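**February, bench notes, late morning**

Cleaning set, second version. The first one lost its handle on the way to the sink and we don't discuss it.

Materials as before: cardboard and wooden sticks, all from the Hawthorne recycling pile. Total spend zero, unless you count my time, and Morena Caputo has made it clear she doesn't. The tray is one shallow piece with the edges folded up low. I wanted them higher. Jytte Laxdal wanted them lower. They are low.

Handle is a long pale stick on the right side of the tray, set at a slant so you can stand up while using it. The other stick does the pushing, straight up and down, tip on the floor. As brooms go it is on the minimal side – one point of contact with the whole of creation – but it will bully a single object along if you are patient. 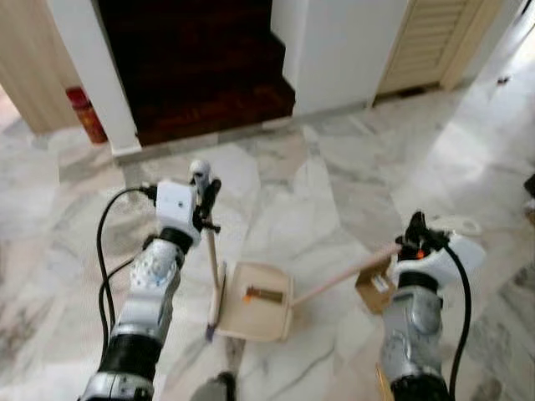 Marble is a kind floor for this. Cardboard slides on it nicely, a bit too nicely when you want the tray to stay put, so keep some weight on the handle. Tile joints haven't been a problem yet. Would not try it on the Nillex matting by the door, which eats everything.

Glue: gave the handle joint 75 minutes under a stack of Britarex catalogs, then lost patience. Seems solid. A little twist in it if you lean.

To do:

- front lip of tray is still too thick, flatten it or shave it down
- 2 spare sticks on the windowsill, please stop stirring paint with them
- try something wider on the pushing stick (felt? sponge offcut?)
- ask Jytte where the good tape went

Crumbs and sawdust not attempted. One thing at a time, and preferably a large thing.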